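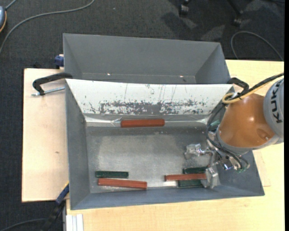

Mirby Help – search questions, tags, users Search Clear

Paint wearing off the inside of a metal parts bin – touch up or leave bare?

I keep short rectangular bars in two grey metal bins on a wooden bench, one bin behind the other. The back bin still has a sound matte grey finish. The front one holds the bars, reddish-brown and dark green mixed together, and its floor is down to bare silver metal. The white panel along its back is badly scraped across the lower half, with chips gone dark grey, and there are thin vertical scratches higher up. The bars get lifted out and dropped back in all day, so I assume it will only get worse.

The shop is unheated and gets damp until May. I have 2 questions. Should the panel be stripped and repainted, or can I spot-fill the chips? And does the floor need a coating at all? I have half a tin of Clillo metal enamel left over from a door and would like to use it up.

Asked by Marianna Zawadzka
Tags: bins, paint, metal, storage

2 answers

Eugeniusz Malinowski

Test the base metal first. Put a magnet on the floor of the bin. If it sticks firmly, treat it as mild steel and expect rust in a damp shop. If it does not stick, it is probably aluminium or one of the stainless grades, and the floor can stay bare.

Panel: spot-filling works on isolated chips. With a continuous band of damage the edges of the old paint will keep lifting, so do the whole lower half.

Empty the bin and degrease it. Sand the damaged band until a fingernail no longer catches on the edge of the old paint – 120 grit, then 240. Wipe off the dust, prime with an etch primer suited to the metal, then apply two thin coats of enamel. Leave it 35 hours before loading, longer if the shop is cold. Enamel that feels dry on the surface can still be soft underneath, and a dropped bar will go straight through it.

Floor: do not paint it. Sliding contact will take enamel off within weeks and you will have flakes among the bars. If it is steel, wipe on a thin film of oil or dry wax every so often. A loose rubber mat cut to size is better if you can spare the depth. I use Sultix ribbed matting, trimmed 15 mm short on each side so it lifts out for cleaning.

Check that the oil will not mark whatever is on the bars – I don't know what yours are coated with.

Comment from Marianna Zawadzka: Magnet sticks. Mat ordered. Will do the panel when it is warmer.

Ghazal Mousavi

I would just leave it, it's a bin. Mine looks worse than that and still holds things. Maybe keep the red and green ones in separate bins, you have a second one there.

Viewed 228 times

Contact – Terms – © Mirby Help – Back to top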